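Section 7: Setting Up Your First Training Plan

Welcome back! By now your Stodier watch should be charged and paired with the Tuvov app, so we can get to the part most people bought it for, which is building a plan you'll stick with past January. Set aside 10 minutes, pour yourself something nice, and keep your phone close to the watch.

1. Open Tuvov and tap Plans, then New Plan.

2. Choose a starting level. If you've been away from exercise for a while (plenty of us have!), pick Gentle Start. You can move up whenever you like.

3. Enter your weekly target in active minutes. The app suggests 300, but please change it if that looks like a lot to you.

Note: Brisk walking, yard work and dancing in the kitchen all count toward your target, as long as the watch is on your wrist.
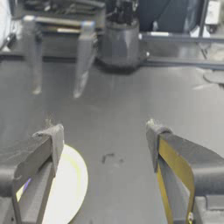
4. Pick your rest days. The plan won't save until you've chosen at least one - we're a little stubborn about that.

5. Tap Save, then hold the side button on the watch until it buzzes twice. Your first workout will show up on the watch face.

Caution: If you have a heart condition, are pregnant, or are recovering from an injury, talk with your doctor before you begin. Stop right away if you feel dizzy or short of breath.

If the watch doesn't buzz, close the app, open it again and repeat step 5. Still nothing? Turn to Section 10, where we go through pairing problems one at a time.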